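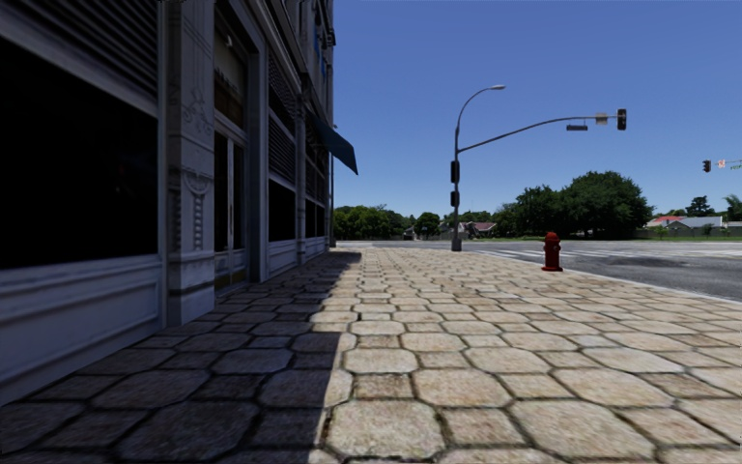

A reader wrote in to say that the last version of this guide had her sweeping sand for a whole weekend before it mentioned, in step nine, that the pavers had to be dry first. Fair enough. Dryness has been promoted to step one.

Home Products Guides Stockists Contact
Search guides Go

2021-06-12
By the Coughlan guides desk

Section 4: Filling the joints

Before you start

You should have finished Section 3, and your pavers should be down, level and no longer a topic of argument in the household. If any of them rock when you stand on a corner, go back and fix them now. Sand has many virtues but it won't hold up a wobbly slab.

You will need:
Ketari jointing sand, 50 bags or fewer for any job you'd sensibly tackle yourself
a stiff broom and a soft broom
a leaf blower
a garden hose with a misting nozzle
a plate compactor with a rubber mat (the hire shop will have one, and will ask if you've used it before)
gloves, safety glasses, a dust mask and closed shoes. Thongs are not closed shoes.

Filling the joints

1. Wait until the pavers and the joints are dry. Poke a screwdriver down a joint in the shadiest corner of the job. If it comes up with damp grit on it, put the kettle on and try again tomorrow.

2. Blow out leaves, offcuts and whatever the dog has contributed.

3. Tip out one bag at a time and push the sand over the joints with the stiff broom, working diagonally.

4. Fit the mat to the compactor and make one pass over the whole area. The sand will drop. It's meant to.

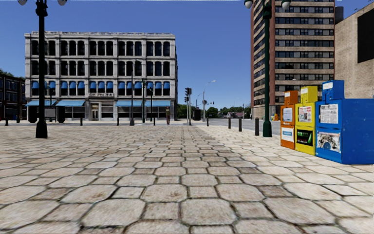
5. Top up and compact again, at right angles to the first pass. Stop when the sand sits 2 mm below the top edge of the paver. Flush looks tidier for a day and then ends up in the hallway.

CAUTION: Keep the compactor off any edge that hasn't been restrained. The Vodmont edging strip from Section 2 must be pinned along its full length before you go near it.

6. Go over everything with the soft broom, then the blower on its lowest setting, held nearly flat. Any sand left on the surface when you wet it will set there, and will be admired by visitors for years.

7. Mist the area from the far end back to the tap. Let it soak in, then mist again. Do not use the jet setting, however satisfying.

8. Keep everyone off for 2 days. Cats are exempt, in practice.

Note on mixed patterns

Layouts that combine big and small units have more joint for every square metre than the calculator on the back of the bag allows for. Use the mixed-unit table on page 173 of the full manual, or buy an extra bag and store it in the shed with the others from previous projects. 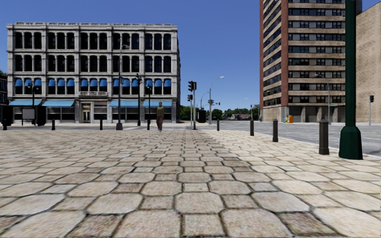

Mixed pattern: large octagonal slabs alternating with smaller blocks.

Choosing a colour

Ketari comes in Alen Grey and Alen Buff. Both look darker in the bag. Try a handful in an out-of-the-way joint and let it dry before you commit, and look at it in daylight — the garage tube makes everything look like porridge.

If it goes wrong

White haze on the surface: step 6 was rushed. Scrub with warm water and a stiff brush.

Joints sinking after rain: top up from step 3 once everything has dried out. Jobs done in September may need a second go after the spring storms.

Ants: see Section 7, which is longer than we'd have liked.

Previous: Section 3 Next: Section 5, Sealing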